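Home | Forums | Buying Advice | Kits & Arms | Search | Log in

Thread: Riscombe laundry folding service, anyone on the trial plan?

papertray_jim
We run a small guest house with a linen closet that has opinions. A flyer from Riscombe came with the detergent order, offering a two-arm folding station on a monthly plan. The plan is 389 a month with a 3 month minimum, plus a setup charge of 600 that the flyer prints in the kind of type normally used for side effects. Has anybody had one of these in the building? I don't need it to be fast. I need it to be less sulky than me on a Sunday night.

Loïc Jacquet
Had one since March. It folds T-shirts. That's the review.

Longer version: it folds T-shirts well, it folds pillowcases all right, and a fitted sheet sends it into a long period of reflection, same as the rest of us. You are paying 389 a month for T-shirts. If your guests sleep in T-shirts and leave them behind, wonderful.

hobartmixer
How is it on dark stuff? I tried the Grendent tabletop unit and it treated anything black as a hole in the universe. It would reach for a navy sock and close on air, over and over, with great dignity.

Apolline Vidal
Black is fine on ours, as long as the table is white and you keep it wiped. We have the same two-arm layout on the Riscombe plan. I run a costume rental shop and most of what comes back is black, because stagehands. I put up with the monthly bill because it takes things out of a heap. The Grendent wants each item laid flat first, and if I'm laying it flat I have done the annoying half already.

Two from our table, both with a black one: 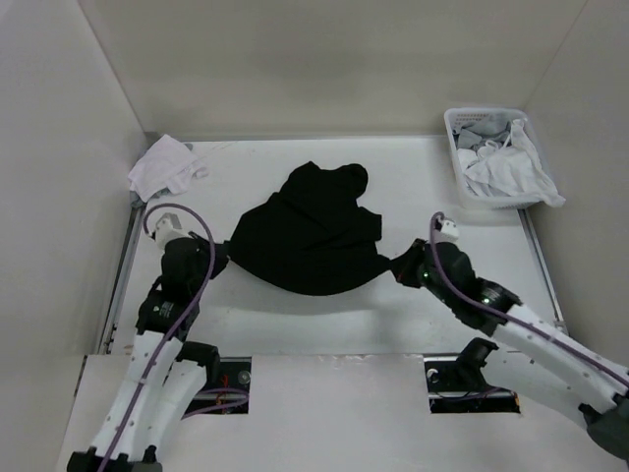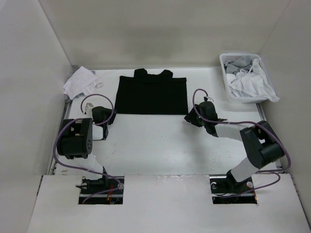
My actual complaints, in order of how often I mutter them:

The reach. Anything longer than a big adult shirt and you start having conversations about it. Their sales guy called bath sheets "an upcoming category."

The app. It sends a notification for every finished item. You can turn this off in a menu called Delight.

Support is good but only answers in the morning. Szilágyi, who did our setup, was excellent and left me a laminated card that I have consulted more than the manual.

papertray_jim
That is a tidier square than I have ever made, and I have done this for a living. How long does one shirt take?

Apolline Vidal
Longer than you. I've never timed it properly because I'm off doing something else, and that's how I'd suggest you think about it. If you stand there watching you will hate it by lunch. My nephew watched it do a whole basket and came out of the room a different boy.

Loïc Jacquet
I'll push back a little. "I'm off doing something else" is the sales pitch, and it's only true when it doesn't stop. Ours stops. It gets a sleeve in an odd place, puts both arms still, and waits for a human to come and admire the problem. Some days that's never. Some days I may as well pull up a chair.

Apolline Vidal
Did you do the regrasp update? Ours stopped a lot before that and hardly does now.

Loïc Jacquet
I did the update. It now stops with a progress bar.

hobartmixer
Nobody has mentioned Hinus. They sell a kit outright, no plan, and you bolt the arms in yourself. I know two shops with them. One loves it. The other has a very expensive coat rack.

Apolline Vidal
Looked at Hinus and ran away. I don't want to own spare parts. With the plan, if an elbow goes, it's their elbow. Also look at how the table is closed in on the plan units. I thought the walls were a waste of floor space, and then I remembered what our old folding table looked like by Thursday, with a coffee on it and somebody's bike helmet.

papertray_jim
Okay, so what I have is towels, sheets, and the odd robe. Reading between the lines, you are all telling me no.

Loïc Jacquet
I'm telling you no in the lines.

Apolline Vidal
Hand towels, yes. Robes, bring a book. For sheets I would wait a year, or ask if they'll waive the 600 and let you send it back after the minimum. They did waive it for us, but I had to go quiet on the phone for an uncomfortable amount of time.

papertray_jim
I can do quiet. I'm married. Will call them and report back.

Comments (3)

mossgate: The Delight menu is real. There is also a slider in it. I moved the slider and have noticed no change in anything.

T. in linens: Ask them about lint before you sign. We clean the table every evening and it still grows a sweater by the weekend.

hobartmixer: Update on the coat rack: it's for sale, if anybody wants it. Pickup only, bring a friend and a hex key.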